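Budgeting for a two-arm cell, part 2: the things that are not arms

November 1, 2018

In the last post I went through payload and reach and came out with a short list of arms. Two people wrote in to say the list was fine and the budget was not. I agree with them. The arm price is the number everyone has in the spreadsheet, and it has the least left to decide in it. This post covers the rest: simulation time, grippers and fingers, the work surface, and cameras.

The job is the same as before. Small shelf items come off a wooden unit, get placed on a flat top, and go back. Two arms share one table. The order has to be placed before the shop moves, so the layout is being settled in simulation first.

Simulation went into my first draft budget as a zero, on the grounds that the computer was already paid for. It is now its own line. Arne Ostermann spent 18 working days building the model of the bench, the shelf and both arms, and those days come out of the same pot as the hardware. The model has already changed two purchase decisions, so I consider the line justified, but it has to be written down. If you skip it, the cost shows up as a late start on everything else.

The first decision it changed was the table. I had specified the smallest top that covered the pick area. With both arms in the model, the area you need is set by the second arm getting out of the way of the first. Shadows turned out to be a convenient check for this, at least for a rough pass. With the light overhead, you can read off where the other arm is without switching to a different view.
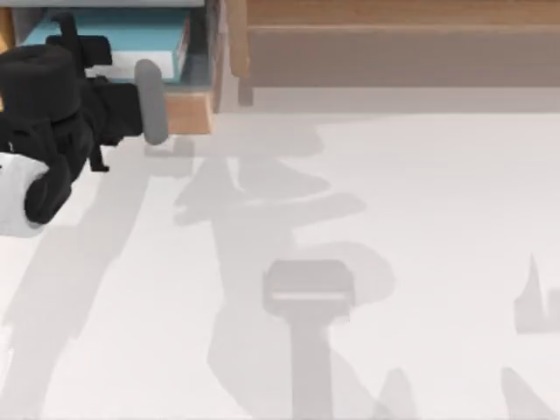
Gripper over the work surface, shelf and book at upper left. The second arm is out of view but its shadow is not.

I went up one size on the table after that. The difference was $800 including delivery. I also changed the finish from gloss to matte, which added nothing.

Second, grippers. I compared quotes from Petrauskas and Statley. The Petrauskas gripper is the better mechanism. The Statley one has fingers held on with two screws, and you can make your own. For a cell where the items will change every few months, I value the second property more. The budget line should read "gripper plus fingers plus spare fingers." I carry two full spare sets per arm. Fingers get bent during setup, and a bent finger stops the cell as completely as a failed motor does.

The spares quote came to $737 for both arms. Making them in house would be cheaper per set if I left out the time. I did not leave out the time, and I am buying the first batch.

Tip shape belongs on the same line. A pointed finger gets into narrow gaps and has very little contact area. A flat pad does the opposite. You will probably want both, so ask whether the vendor charges for mixed sets. One of mine did, and removed the charge when asked.

Third, cameras. Count the views you need before you count cameras. One overview is not enough for two arms working close to furniture, and close views spend a lot of their time looking at nothing useful. That is expected. What matters for the purchase is whether the finger tip stays in view against a background it can be told apart from. A dark finger over a pale top is an easy case. I ran the close view at several poses and wrote down the ones where the tip was lost. 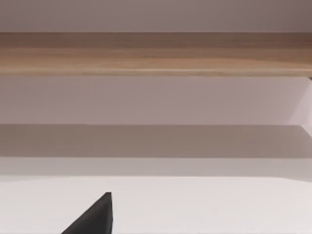 Necati Türkmen commented on the draft that I had priced the cameras and left out the mounts, the cables and the second trip to fix the mounts, and that on his last cell those three cost more than the cameras did. I have added a line for mounts and cables. I have not added a line for the second trip, though I have left room for it under contingency.

Tarun Chauhan asked by email whether cheaper cameras would do, given that the simulation has no lens dirt, no glare and no cable wear. My answer is that the simulation only tells me where to look from. It says nothing useful about which camera survives a year. For that I am relying on the warranty terms, and on Consuelo Llorente, who has agreed to let me borrow one of hers for a month before I commit.

The harder case for a view is close work next to upright panels. Dark finger, dark background, a seam right where you want to place something. If your items live in a shelf, test this pose before anything else, because it decides how much you spend on lighting. I had no lighting line in September. I have one now, for two diffuse strips and a dimmer.
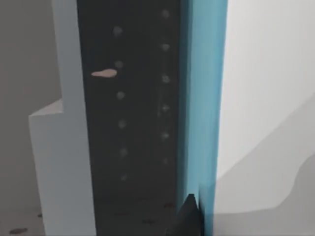
Finger tip at the seam between the dark panel and the blue strip. Poor contrast on the left, good on the right.

Remaining items, in no particular order. Floor anchors, if the landlord permits them. A stop button for each side of the table. An electrician for half a day. Shipping on the arms, which Plolletti quotes separately and Pornon includes, so compare the totals. Import duty, if it applies to you. Contingency at ten percent, which I expect to use.

The spreadsheet still has one open cell, for the controller license. Ezequiel Mendoza is waiting on a revised quote for that, and I will update the totals when he has it.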